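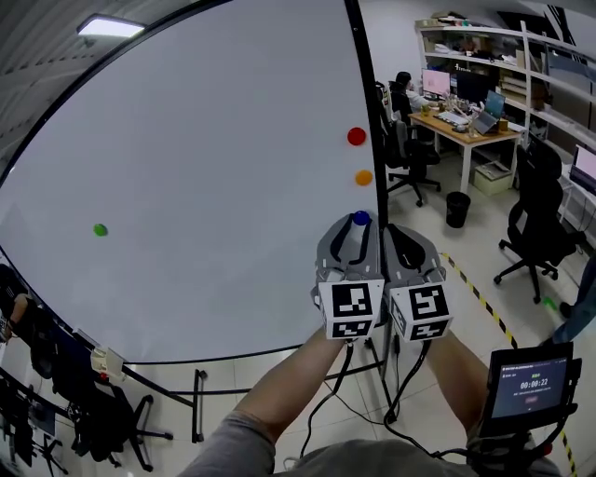 About Tustonden

Tustonden is a shared workshop for people who want to build robots and would like some company while they do it. We have benches, tools, a lot of half-finished projects on shelves, and members who will happily drop what they're doing to look at your wiring. We started as 4 friends with one soldering iron and a key to a storage unit, and there are now 70 of us, from retired machinists to high school students who bring a parent along in the evenings.

What we build

Mostly arms and grippers, and things that roll. That wasn't planned! The first group project was a small desktop arm called Flendetti, put together from hobby servos and printed brackets, and so many people wanted one at home that we ended up writing down how to make it. The second version is stiffer, the wiring runs inside the forearm, and you can build the whole thing on a kitchen table if your household will let you have the table for a couple of weekends. It picks up pens, blocks, magnets and (on a good day) a grape.

The gripper has been redone more than any other part. We've had fingers that were too slick, fingers that were too soft, and one set that looked wonderful and couldn't close all the way. A two-finger design keeps winning because it's easy to fix and easy to understand, and new members can print a pair on their first visit. Bring your own finger shapes – we love trying them.

Khổng is our other long-running project, a rolling base about as wide as a bar stool, meant to carry an arm across a room. It drives nicely in a straight line and has strong opinions about door sills. If you enjoy motor control, please come and meet it.

Teaching by hand

A good number of our members have gotten hooked on teaching robots by showing them how a job is done. You do a small, plain task over and over by hand, record each try, and use those recordings to train the arm. Moving a magnet on a whiteboard is a favorite, and so is sorting bolts into cups. It sounds dull and it's oddly absorbing. Our advice to beginners is to record 50 tries of one task before changing anything, then look at what you've got. Keep the tries short, start from a slightly different spot each time, and write down the ones you fumbled. Fumbles are useful, so don't throw them out in a huff like one of our founders did.

We keep a shared notebook of tasks people have tried at home, with the settings they used and what went wrong. It's up to 102 entries, and it's the thing we're proudest of. Some of the best ones are about mistakes: a servo horn on backward, a marker glued on the wrong face, a power supply that was never going to be big enough.

Soltel, the software side

Soltel is the little program that ties our builds together. It reads the joints, saves the recordings and plays them back, and it runs happily on an old laptop. Members wrote it a piece at a time, so it has three ways to name a file and a settings page that only makes sense if you were there. A cleanup is under way and we could use help from anyone who likes tidying code more than writing it.

How the workshop runs

The doors open at 9 in the morning and the evening crowd usually heads home by 10. Members can use any bench and leave one bin of parts on the shelves, labeled please. Printers are shared, so put your job on the sign-up sheet and bring your own filament for anything bigger than your fist. Safety glasses go on for cutting and drilling, and anything with a motor in it needs a switch you can reach without leaning over the machine.

Every May we hold a build month, when each team takes on a robot that has to do one useful chore in somebody's home. Last time we got a plant waterer, a sock sorter that managed black socks only, and a very patient page turner.

Come by

You don't need any experience, and you don't need a project either. Visitors are welcome in the evenings from 6 onward. Ring the bell twice, it's loud in the back.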